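Guardar peças pesadas em caixas com divisórias: o que aprendemos com os ensaios

Oficina e arrumação — quinta-feira, 13 de fevereiro de 2020

Quem guarda fontes de alimentação de computador sabe o problema: a caixa de metal arruma-se bem, os cabos não. Na oficina de Trevorthorpe passámos parte do inverno a ensaiar a passagem de fontes de um carrinho para uma caixa de cartão com divisórias, feita por um robô de dois braços. O método foi desenhado pela Nneka Chukwu para comparar maneiras de preparar o material antes da recolha. Várias conclusões servem também a quem faz o trabalho à mão.

O ensaio comparou 3 preparações: fontes amontoadas com os cabos soltos, fontes amontoadas com os cabos presos por uma tira de velcro, e fontes alinhadas com os cabos todos virados para o mesmo lado. Fizemos ao todo 760 tentativas. Contava como boa a tentativa em que a fonte ficava assente no fundo da célula, sem cabos de outra fonte atrás e sem dobrar a divisória.

A preparação com velcro deu o melhor resultado. Alinhar as fontes ajudou menos do que esperávamos, e o tempo gasto a alinhar não se recuperava depois. Com os cabos soltos, a falha mais comum era levantar uma fonte e arrastar a vizinha pelo conector. 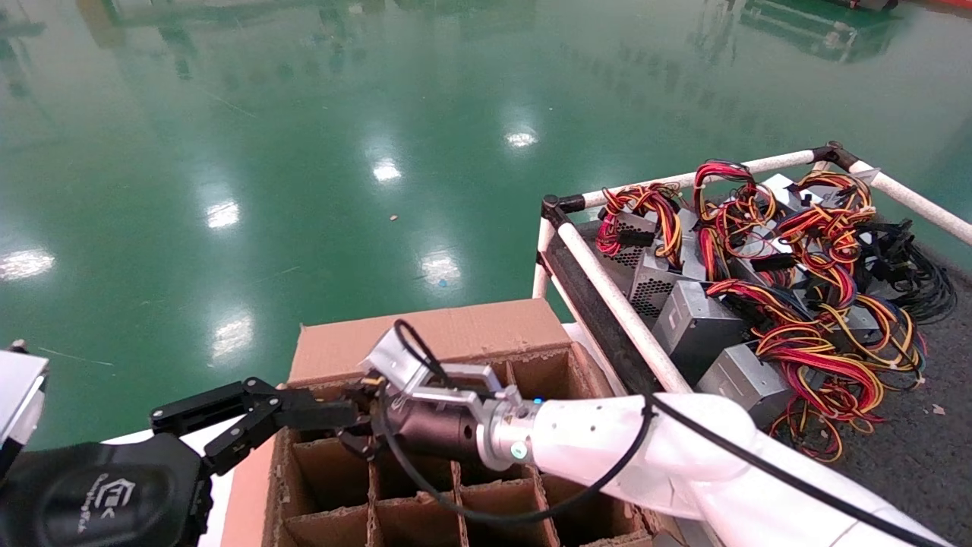 Pinça direita sobre a parte de trás da caixa com divisórias; ao lado, o carrinho com as fontes e os cabos.

Conselhos para a bancada

Comece pela fonte que está por cima e tem menos cabos cruzados, mesmo que não seja a mais próxima. Nos ensaios, escolher sempre a mais próxima obrigava a repetir a recolha.

Pegue pela caixa de metal, nunca pelo molho de fios. Uma fonte pendurada pelos cabos roda no ar e entra torta na célula.

Encha primeiro as células do fundo da caixa e venha para a frente. A aba de trás pode ficar levantada e serve de encosto. As abas da frente e dos lados convém dobrá-las para fora.

Meta os cabos por cima da fonte depois de ela assentar. Se entrarem primeiro, fazem mola e a fonte fica alta.

Ponha a caixa e o carrinho à mesma altura, se puder. Testámos um desnível de até 4 centímetros sem diferença que se notasse, mas acima disso não temos dados.

Verifique as divisórias ao fim de cada caixa cheia. O cartão canelado cede primeiro nos cruzamentos, e uma divisória vincada estraga a célula do lado. As nossas vieram da Kpodo e aguentaram 2 enchimentos completos antes de precisarem de troca.

Limites do ensaio

Usámos só fontes de formato parecido. Não experimentámos modelos com cabos destacáveis, que devem ser mais fáceis. A oficina de Pekerberg vai repetir o método com discos rígidos em outubro, na mesma disposição de carrinho e caixa. Quem quiser a folha de registo pode pedi-la ao balcão — é uma página, preenche-se a lápis.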